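Seating plans and mixed-year tables: how often to rotate?
Community help > Schools > Classroom management
Posted 16 Sep 2025 by Kadir Karakaya

I teach a mixed-year class in a primary school. The room was refitted over the summer and the single desks were replaced with large shared tables, so pupils now sit in groups all day. I need a rotation scheme for the seating plan and would like to know what interval other people use.

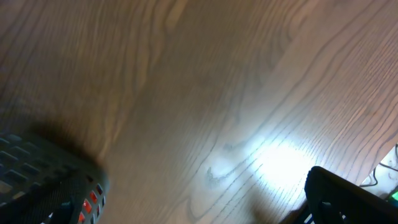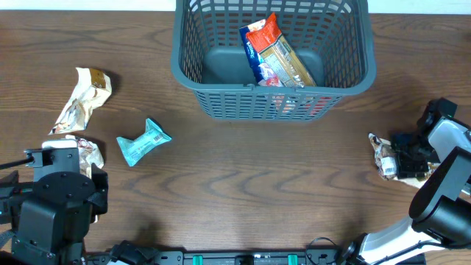
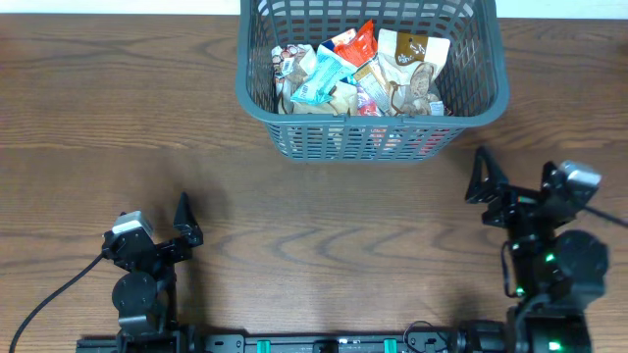 Wood grain in all three.

Constraints

The plan has to satisfy the following.
Each table must have pupils from both year groups.
Two pairs of pupils must be kept apart. This is fixed and agreed with parents.
One pupil has a hearing loss in the left ear and must sit with the right ear towards the teaching position, at one of the front tables.
Reading groups are set separately and do not need to match the tables.

Last year I moved everybody every week. It cost me most of Monday registration, and the quieter pupils had barely begun to speak to their neighbours before they were moved again. The year before that I left the plan alone until January, and by then two of the tables had become closed groups that would not work with anyone else.

I have tried the seating tool in Mondach, which the school already pays for. It handles the "keep apart" rule but has no way to fix a pupil to a position, so the hearing requirement has to be corrected by hand each time. It also treats a table as a row, and puts people "next to" each other who are in fact sitting opposite.

Specific points I would like answered:
What interval works for a class of this type?
Is it better to move the whole class or only part of it?
Does anyone have a method for this that does not depend on software?

Stustex

Three weeks at the start of the year, then once every half term.

The first few rotations exist so that the pupils learn names and find out how the others work. After that there is little gain from moving them often, and there is a cost in lost time. I would not go below two weeks at any point in the year. A group task normally needs a few lessons to settle, and if the table changes in the middle of it you will be marking work that belongs to no group in particular.

On part moves: yes, move part of the class. Keep half of each table where it is and move the other half one table clockwise. The half that stays knows where the equipment is kept and what the table routine is, and the new arrivals copy them. At the next rotation the half that stayed is the half that moves. Check the result against your list of pairs before you announce it, as two halves that were safely separate can meet after the second move.

For the pupil with the hearing loss, treat the seat as fixed and rotate everyone else past it. Do not put this on the displayed plan. Write it on the copy kept for supply staff, along with which side is the good ear -- it is regularly left off and the supply teacher then moves the child for some other reason.

Perkesen

just let them pick. mine do and it's fine, they sort themselves out by the second week. if somebody messes about I move them

Zariņš

I would not use free choice with mixed years. They will divide by age on the first morning and your first rule is broken straight away.

A paper method, as you asked for one. Cut a slip of card for each pupil, one colour for each year group. Draw the tables on a large sheet with a box for every seat, including which seats face each other. Glue down the fixed slip. Put a small cross on the slips for the pairs who must be separated, a different pen for each pair. Then deal out the rest by colour. Any mistake is visible at once, and the job takes 11 minutes if the slips are already cut. I photograph the sheet each time so that I have a record of who has sat with whom.

I agree with Stustex on half-table moves, less so on the half term. Half terms vary in length and a long one is too long for a bad combination. I count school days and move after 19, whatever the calendar says. If that lands on a trip or an assembly day I go on the next ordinary morning.

Regarding Mondach, there is a partial way round the position problem. Set up the front table as a separate room containing the fixed pupil, and assign the others to it by hand. The remaining tables can then be generated in the usual way. The pair rule is not checked between the two rooms, but both rooms can be printed on a single page and compared. The "next to" error I have not been able to solve. I reported it last January and the reply was that it had been passed on.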